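October, after supper

Cold kitchen again. I have decided not to turn the heat on until the numbers from last winter make sense to me, and so far they don't. The bill from Friesen is still pinned up by the fridge, all 2160 kilowatt hours of it for a stretch when I was away for much of the time. I called and got a recording telling me to enjoy the music.

Spent the morning reading up on sleep, which was probably a mistake. Efe sent me the link to the Uvel diet people and their "evening protocol," and I went through it with a pencil. You stop eating at 5, you take a spoonful of their powder in warm water, you lie down at the same time every night and you wake up a new person. The powder costs as much as a decent pair of shoes. I looked for the study they keep bringing up and found a page with a smiling woman on it and a button to order.
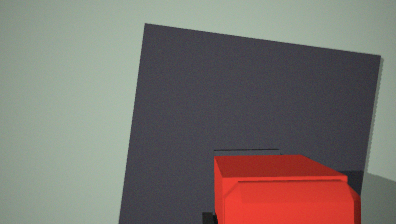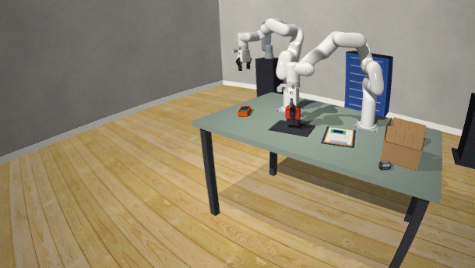
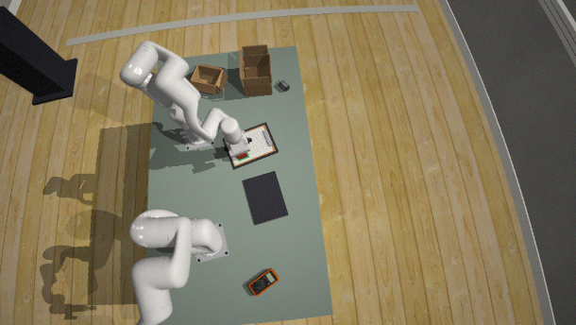 Éabha Tully wrote back before lunch that I was being unfair, that she had been on the Uvel plan for a month and was sleeping straight through, and that I could sneer all I liked but had I tried going even one week without a snack at midnight? She thought half the trouble with me was the toast.

I'll give her the toast. I do eat it, standing up, with too much butter, and then I lie there feeling like a sofa. But she also quit coffee that month, moved the TV out of the bedroom and stopped working late shifts. If I did all that I would sleep too, and I could stir plain flour into my water and call it a protocol. I wrote this to her more politely than I have put it here. No answer yet.

What bothers me is how sure everyone sounds. Rainer swears by magnesium. Before that he swore by a wool blanket, and before that by a pillow filled with some kind of husk that smelled like a barn. Each time he told me he had never slept so well in his life. I have known the man since we were both thin and he has looked tired for all of it.

Went to the drugstore in the afternoon for stamps and stood in front of the sleep shelf longer than I meant to. Drops, gummies, a spray for the pillow. One of the teas said "clinically inspired," and I read it twice to be certain. What does that mean? That somebody walked past a clinic? I bought the cheapest chamomile, mostly out of spite, and forgot the stamps.

Irena came by for her cake pan and had a cup of it with me. She says her mother never slept past four in the morning, not once, and just got up and did the ironing. It was never treated as an illness. They called it being up early. I liked that, though I notice Irena herself has a prescription.

So the plan, if I can call it that, is to write down when I go to bed and when I get up for 7 nights and change nothing. No powder. Toast allowed. I want to see what I really do before anybody sells me a cure for it, because my guess is that I sleep more than I claim to. Last night I would have sworn I was awake until dawn, and yet I have no memory of the garbage truck, and it stops right under the window.

The chamomile tastes of hay. I have had two cups now and feel exactly as I did before, except that I will certainly be up at three to use the bathroom.

Must call Friesen again tomorrow. Stamps. Return Sombat's ladder before he has to ask.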